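MEDIA RELEASE

February

Sundport group says counter robots need rules with teeth, and a badge on the door is no substitute

SUNDPORT - A draft code of practice for robots that serve food and drink to the public leaves too much to the good manners of the people selling them, the Sundport Small Traders' Safety Group said today.

The group has lodged a 45-page response to the Farach Code, the voluntary scheme now open for comment. Businesses that sign up would get a window badge and a listing in a public register. They would not get an inspection. Under the draft, a supplier fills out its own checklist, signs it and sends it in.

"We've read the whole thing twice and we still can't find the part where somebody independent looks at the machine," said spokesperson Darius Kivi. "A badge you award yourself is advertising. Our members are being asked to pay for it, and their customers are being asked to trust it."

The group surveyed 200 cafe, bakery and kiosk operators for its response. Most said they would consider an automated counter. Few could say what they would do if the arm stopped halfway through an order with a customer reaching across.

Mr Kivi said the draft's section on gripping was the weakest. It asks for a "suitable" hold on drink containers and leaves the word undefined. It also accepts 1000 test cycles without saying whether the containers should be full, or who should be keeping count.

Grip limits should be set for the container and its contents together, the group says, and published where an operator can find them. A paper cup gives under pressure in a way a steel test cylinder never will. Where the jaws close matters too - a gripper clamping a lidded takeaway cup just under the rim, on one side of the lid, is working close to the join that keeps the drink in. The draft has no test for that hold.

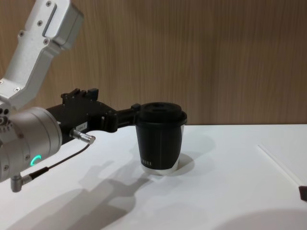
Status lights get one line in the draft, which says they should be "visible". The group wants each colour given a single meaning across all suppliers, to be posted at the counter in plain words. A green ring glowing on a robot's wrist, low down beside the gripper, may mean a good deal to the installer and nothing at all to the person waiting for a flat white.

The response, filed as submission 2270, also asks for a stop button within reach of the customer side and a public log of faults. It compares the Farach draft with the Mac Suibhne guidelines, which at least require a site visit before opening.

"We're not against the machines," Mr Kivi said. "Show us the test results and we'll read them."

Copies of the response are available from the group's office at Drusisetti Arcade, Sundport, from 9 am.

ENDS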